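January 26, 2022

Bread trials, rye sourdough, batch 11 onwards. Writing this up at the end of the day, so the order is a bit loose.

Started with the two starters. The Britau starter was fed last night and left on the shelf over the sink. By half past seven it had doubled and was just beginning to sag in the middle. The Irkum starter was fed at the same time from the same bag of flour and had hardly moved. Smelt fine, a bit like yoghurt, no pink or grey on top. Gave it another two hours and it came up by a third, then stopped. I used it anyway so we have the comparison.

Flour was the Lostska wholemeal rye from the new sacks. It is coarser than the last delivery. You can feel it between your fingers and the dough takes longer to lose its grittiness. Whoever opens the next sack, please write the mill date on the sheet, the label on this one had come off.

Recipe as in batch 10 except for the water. Total dough 2,213 g for each mix, divided into two tins and a small test piece for the rise jar. Water went in at 34 degrees. Salt last, after the flour had stood for twenty minutes. I had been putting salt in with the water and I think that was slowing the first hour. No proof of that yet – I changed the salt and the flour in the same week, which was a poor idea.

Batch 11 (Britau). Mixed by hand with the big spoon, then wet hands. Sticky but held together. First rise at 28 degrees in the cabinet, came up well in three hours. Small holes on the surface when I scraped it into the tins. Second rise was quick, an hour and ten minutes, and I nearly left it too long. The top had started to crack across one corner.

Batch 12 (Irkum). Same mix. Felt stiffer from the start although the weights were the same to the gram. First rise four and a half hours and still not where I wanted it. Put it in the tins at that point so as not to be here until nine. Second rise two hours.

Scaled both at 1,360 g into the long tins. They fill them to two fingers below the rim, a good level for this flour. The old note says to fill higher but that was for the mixed rye and wheat dough, which has no trouble holding itself up.

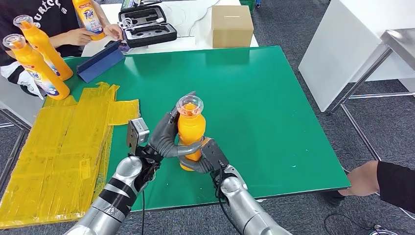
Oven was the lower deck. Preheated to 250, loaded, steam for the first ten minutes, then vent open and down to 185 for the rest. The thermometer on the shelf read 193 when the dial said 185, so either the dial is out again or the probe was too close to the back wall. I moved the probe forward for batch 12 and it read closer, but I would still like someone to check the dial with the second thermometer before we put any of these numbers on the wall card.

Batch 11 came out at an hour and five minutes, inside temperature 97. Good dark crust, came away from the tin without a knife. Batch 12 needed another twelve minutes to get to the same inside temperature and the crust was harder for it. One side stuck at the bottom corner. I had greased both tins with the same brush, so probably I missed a patch.

Both loaves wrapped in cloth on the rack. Not cutting them until tomorrow afternoon. We cut batch 9 warm and the knife came out covered in paste, which told us nothing about the crumb and spoiled a loaf.

I did cut the small test pieces as they had cooled through. The Britau one is even, fairly open, slight sour taste that comes late. The Irkum one is tight along the bottom with a damp line the thickness of a coin. Taste is sharper and I rather like it, but the line is a fault. Could be underproved, could be that the starter has gone too acid and is breaking the dough down. The rise time suggests the first, the taste suggests the second.

Rise jar for batch 12: mark is on the tape, do not wash it yet.

Spent part of the afternoon reading back through the sheets from the Xiao order, when we had the same damp line three bakes running. The fix then was two feeds a day for four days, a small amount of old starter each time and warmer water. It worked by the fourth bake, though the weather had also changed by then. I have started the same thing with Irkum this evening: 20 g starter, 100 g rye, 100 g water at 35 degrees, in the tall jar with the loose lid. Next feed is due first thing. If it has not doubled by then, feed it all the same and write down how far it got.

Things to sort out:

Dial on the lower deck, as above.

The cabinet door does not close fully unless you lift it. It drops two degrees if left to swing to. I have put a folded cloth under the hinge side for now.

Parchment is down to the last roll.

The small scale drifts when it is next to the mixer. Moved it to the bench by the window and it has been steady since. Leave it there please.

Question for the next set. I want to try a scald – pouring boiling water over a fifth of the flour the night before and letting it stand covered. It should soften the coarse bits in this flour and give a sweeter loaf. It will also change how much water the main dough needs, and I would guess we have to hold back 40 g or so at the mix and add it by feel. I would do this with Britau only until the other starter is behaving.

If the results hold we could have a settled recipe by March. Until then keep the wheat loaf on the order sheet and leave the rye off it.

Batch 11 and 12 to be cut tomorrow after two. Weigh both before cutting, then slice from the middle and keep the end pieces wrapped for the day four tasting.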